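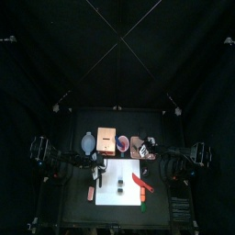 I have worked nights since 2016 and this is the first summer I've had the bedroom properly dark. The old setup was a roller blind and a beach towel pinned over the top, and by half past five in the morning there was a bright stripe down both sides of it. Curtains by themselves don't fix that. What works is cloth that carries on past the window, the way black fabric does when it runs along the walls and over the top as well, with a couple of cords strung corner to corner across the ceiling in an X. I didn't go that far. I did the window wall and about a foot around each corner, and I ran the fabric right up to the ceiling.

The fabric is a black curtain lining from Stallance, bought off the end of the bolt. I hemmed the bottom and left the sides raw. The top hangs from a plain batten screwed into the studs. Behind it I kept the blind, a Prastoler, mostly so the neighbours don't have to look at black cloth all day.
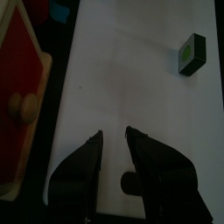
Light in a room isn't even, and I hadn't paid attention to that before. I'd check for leaks by looking at the window, when I should have been looking at what the light was landing on. A smooth white surface is good for it. You get a faint greyish patch through the middle where the light falls unevenly, and even a tiny dark speck stands out. I started leaving a sheet of white card on the dresser before bed and moving it after I'd taped something. That's how I found the gap under the door, which was worse than anything at the window. I put a brush strip on the bottom of the door and ran Grolix tape down the hinge side.

The sleep has been better. I was getting four and a half hours in April and I'm now getting close to 6 on a good day. Some of that will be the new rotation. We went from four nights on to three, and I don't drink coffee after two in the morning any more.
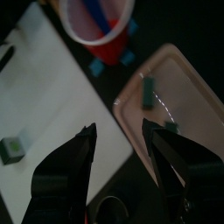
Nayara Toledo emailed to ask if the room gets stuffy with all that cloth up, and whether I'd tried a mask first. Yes to both. I went through 2 masks and woke up with each of them on the floor. The stuffiness is real. I have a small fan on the dresser pointed at the wall, and on the worst days I sleep in the basement on the old Ljungberg futon, where it's cooler but the furnace room light comes through the louvres.

Cost came to some 100 dollars, and the brush strip was the only thing I overpaid for. I could have cut the bill by using fewer hooks. The cloth is lighter than I expected and doesn't need one every hand's width. 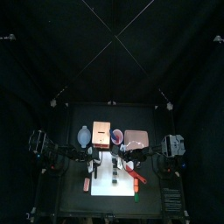
One reader thinks the whole thing is a mistake and that I should let daylight in and get used to it, as her father did on the trains. I did try that for two winters. Winter was fine. It was June that finished it, with the sun up before I was home.

The long weekend starts today, 1st July, and I'm off until Tuesday night. I'll take the cloth down tomorrow, wash it cold and hang it over the deck rail to dry. If it shrinks there's enough hem to let out.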